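Dornstead Robotics Group
Course notes: Learning manipulation in simulation
Handout, revised April 18, 2019

Unit 7. View ablation for a two-arm cell

The result discussed in this unit comes from the Jurnthorpe cell, a simulated workstation with two arms, a wooden table and an electrical rail assembly. The question is how much of a learned policy's success depends on each camera view. All episodes were run in the Skusier simulator with fixed physics settings. 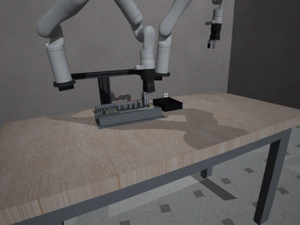
7.1 Views

The policy takes one scene view and one wrist view per arm. Each is encoded separately and the features are joined before the action head. A wrist view moves with its gripper, so the fingers keep nearly the same place in the picture while the background changes. When the arm is away from the work, the view may hold little except floor and wall. 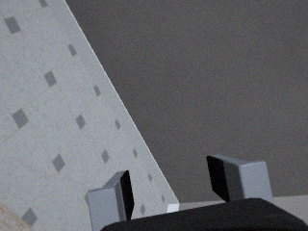 An objection raised by Hirano is that such views carry no task information and ought to be masked during training, as the encoder will otherwise fit the floor pattern. The objection is fair. Masking was tried in February and is covered in 7.3.

7.2 Procedure

Train one policy on 600 demonstrations with all views present. At test time, replace one view with its mean image and leave the others unchanged. Do not retrain between conditions. Start poses are drawn from the same list in every condition, so results can be compared pair by pair.

The scene view gives the position of the arm relative to the panel. It is weak on depth near the fingertips, where the gripper body hides part of the work.

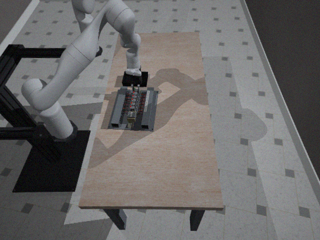 Fig. 7.3. Scene view, gripper over the middle row of components.

7.3 Result

With all views the policy completed 73 per cent of test episodes. With the scene view removed this fell to 43 per cent. Most of the added failures were errors of approach: the arm came down beside the correct row and did not recover.

Masking gave no clear gain. The likely cause is that floor and table edges, although irrelevant to the grasp, still tell the network where the wrist is.
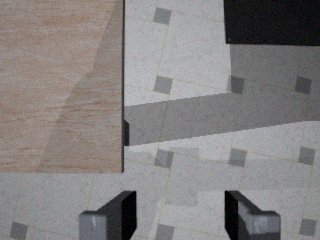

Joint angles supply the same information more exactly, and a policy given both should in principle ignore the background. The tests do not show whether it does. A useful check is to change the floor texture at test time only and repeat the procedure in 7.2.

Exercise. State which failures you would expect if both wrist views were removed and the scene view kept.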